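Snack Table Inspection – Gonberg Community Kitchen, Room 11
Checked 9th March, before the afternoon session
Form 2187, table and serving ware

The table is set up for the fruit lesson: colored plates, one green cutting board, whole and cut fruit. Comments go under each item, and please write more than "OK"!
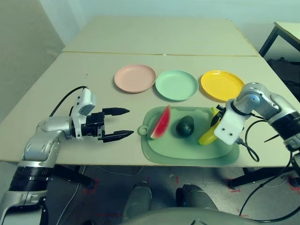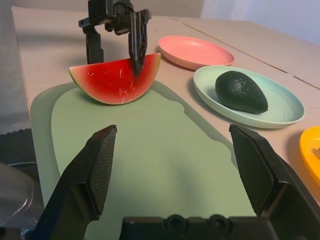 Watermelon, avocado, green board, and the pink, green and yellow plates.

Brendan Ó Dálaigh asks that the seam across the tabletop go on the list every time, as crumbs settle in there and a quick wipe slides right over them. Good call, and it's now item 2.

1. Tabletop wiped, full width
Pass. Lovely big surface to work on – plenty of elbow room for a whole group.

2. Seam
Needs another go. Use the soft brush first, then the cloth. Pick out any bits by hand.

3. Cutting board
Pass with comment. Run a finger along the raised rim and wash the hole in the tab as well. I'm a huge fan of a board with a rim (juice stays put!), but it does need a proper scrub in the corners. Small specks: rub with a damp cloth and look again.

4. Plates
Pass. No chips on the rims under my thumb. Keep one kind of fruit to each plate so the kids can match color to food, which they love. Leave a little space between plates so they lift easily.

5. Fruit
Wash the skins of real fruit before any cutting, avocado included. Play pieces get soap and water and go back in the Mutiso tub, never in the fridge. Set the watermelon where it can't roll off the board.

6. Knives
None out during setup. Drawer locked, key on the hook by the Dokov cabinet.

7. Floor beside the table
Dry on my walk around. Mop sign is back in the closet.

8. Supplies
Paper towels: 76 left. Gloves: box of 300, unopened. Ferier soap refill is low – order in before the next session.

Still open: item 2, soap order.
Recheck the seam once the brush has been used, and initial next to it.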